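3.2 Collecting demonstrations by hand and by remote control

We gathered demonstrations in two ways. In the first, which we call hand-led teaching, the teacher takes hold of the arm just above the wrist and moves it through the task while the motors give way. In the second, the teacher sits at a desk on the far side of a curtain and steers the arm with a pair of light handles, watching the table on a screen. Both methods store the same things: joint angles, finger opening and the view from a camera at chest height. This made it a real pleasure to compare them, as the learning code never needs to know which one it is being fed.

Five people taught the robot. Two of them, Sunee Nilsuwan and Pichit Kamolrat, had worked with the Stisberg arm before, and the other three were shown the handles for the first time on the morning they began. We kept 293 demonstrations by remote control and 272 by hand. Runs in which an object left the table were thrown away and repeated.

The differences between the two sets delighted us. Hand-led runs are smooth and quick in the open stretches, and the teachers plainly enjoyed them (one asked to carry on through lunch). Close to an object, though, they become cramped: the teacher's own arm gets in the way of the view, and the fingers tend to arrive at a slant. Remote runs start out slow and hesitant, then turn wonderfully careful over the last few centimetres. Teachers pause, back off a little, turn the wrist and come in again. We were tempted to trim these pauses and are very glad we left them in, as Section 4 will show!

3.3 Choice of objects

Early trials in November used wooden blocks, and the arm learned them so fast that we could hardly tell good teaching from bad. Kanokwan Mahawong then suggested filling the table with things from shops and kitchen drawers, and the work became far more interesting overnight. We wanted hard and soft items together, with some that roll, some that squash and some that shine. A soft toy calls for a wide, gentle grasp. A flat box must be taken by its edges, and a pack in thin plastic wrap changes shape as the fingers close. Small round bells are the hardest of all, and every teacher found a different way to pick them up.

The objects stand on a waffle-weave cloth, which adds a little grip and stops light items from skating away when they are nudged. Before each run the teacher moves at least one object and turns another. We gave no rule for spacing, so some layouts are roomy and others leave barely enough space for a finger. Figure 2 shows one layout, with both large and small items on the cloth.

Figure 2. A table layout from the mixed-object task, with a plush toy at the left, a chrome service bell towards the front and a small gold-coloured bell on a red string at the right.

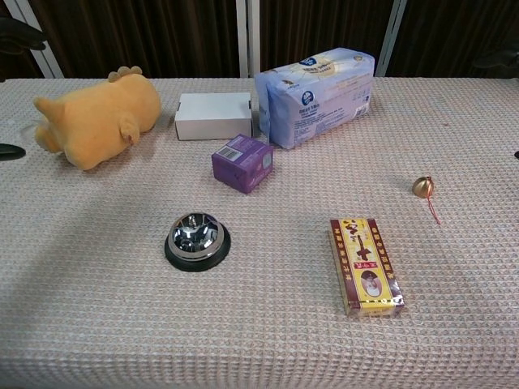
3.4 Instructions given to the teachers

We kept the spoken instructions short. Each teacher was told which object to move and where it should end up, and was left to choose the path, the grasp and the speed. Azadeh Vahidi read the requests aloud from a printed list so that the wording stayed the same for everyone. If a grasp failed, the teacher could try again within the same run, and these second attempts were stored along with the first.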